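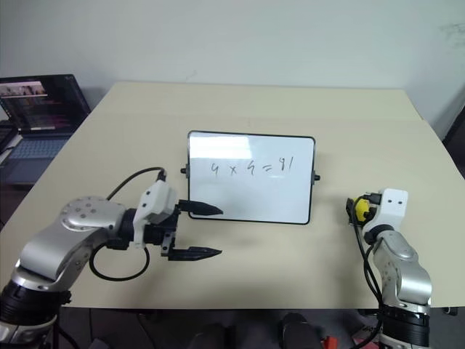 The two-arm cell at Omosdale, with the whiteboard on the table and the left gripper open.

Leave the cable where I can see it

Opinion, 11/26/25

When visitors come to our workshop in Omosdale, they look first at the arms and then at the cables. The arms please them. The cables do not. On the left arm a black cable comes out of the top of the gripper housing, goes up and back, and hangs in a long loop near the body of the arm. On the right arm two cables run down the side and hang freely. A visitor from a customer asked me last winter when the cell would be finished. It was finished already, and I want to explain why I think it should stay as it is.

I am responsible for the daily care of this cell at Hulletti. I did not design it. The first set-up was made by Gavin Dow, who believed in order, and he fixed every cable close to the metal with short ties at each segment. It looked very good, like a drawing. In that form it ran for some weeks, and then the left gripper began to lose its signal. It did not lose it always. It lost it only when the wrist was turned far to one side and the elbow was low at the same time, and so we searched for the fault in the software, in the power supply and in the gripper itself before anybody cut a tie.

The cable was broken inside. From outside the jacket was smooth. It had been bent in the same short place again and again, between two ties which did not allow it to move, and the copper gave up. We had spent 3 days to find a thing that costs less than a lunch.

Since that repair I have a strong opinion. On a table-top cell which is used for changing tasks, the cable should be loose, outside the arm and long enough for the worst position. I know that many colleagues do not agree, and some of their reasons are good.

The first reason against me is that a hanging cable can catch on something. This is true. A loop over a table is a hook, and a gripper that goes under it can pull it. In our cell the table holds few things in the working area, and what stands there is low or small, such as the whiteboard in its black frame. Even so, the frame has a knob on each side where it pivots, and I treat those knobs as places where a cable can catch. If the board is moved closer to an arm, the person who moved it must drive the arm slowly by hand through the whole task before it may run at normal speed. It takes a few minutes. People complain about it and then they do it.

The second reason is that a loose cable swings, and swinging is also bending. Here I answer that it matters where the bending happens. A long soft curve shares the work over much of the cable. A short piece between two ties carries all of it. Morven Aitken, who trained me when I came to this country, made me hold a cable in my hands and move it both ways until I could feel the difference. I now ask every new colleague to do the same, although it looks like a children's exercise.

The third reason is appearance, and about this I have less patience. A covered cable looks professional in December when the cell is delivered. After that it hides its own wear. I would like to see the rub mark when it is still a mark.

I must be fair to the other side in one point. At the Kerr site, where one arm does the same movement all day, the cables are in a closed guide and I would not change it. The movement is known, the bending radius was calculated, and the guide is replaced on a plan. My argument is for cells like ours, where the task on the table is different from one week to the next and the calculation would be old before it was printed.

What do I do in practice? Before the first run I put both arms in the positions they will reach, also the ugly ones, and I look at the loop in each. There must be slack left at the farthest point. At the nearest point the loop must not go between the fingers or under the wrist. I fix the cable only at two kinds of place: near the connector, so that the connector never carries the pull, and near the base. Between them I use a wide soft strap if I need anything, and I close it so that the cable can still slide. I pass my fingers along the whole length with the power off. Fingers find a flat spot which eyes miss.

All this goes in the log book, which has now 893 entries. It is a paper book. When Geteo came to service the joints, their technician read the book for longer than he used his tester, and he changed one gripper cable which was still working, only because my notes said that its jacket had become shiny in one place. I agreed with him. We replace these cables now at 2000 hours in any case, and earlier if the fingers say so.

I have been told that this is too much attention for a small part, and that a good cell should need less of it. Perhaps the next one will. There are arms with all wiring inside, and I have used them, and they are pleasant until the day when the wire inside fails and the arm must be opened on a bench. For that job I would have to stop the cell and send the arm away. A cable in the open I can change myself before the coffee break, with one tool and the lights on.

The customer who asked me when the cell would be finished is coming again next month. I have not shortened the loop.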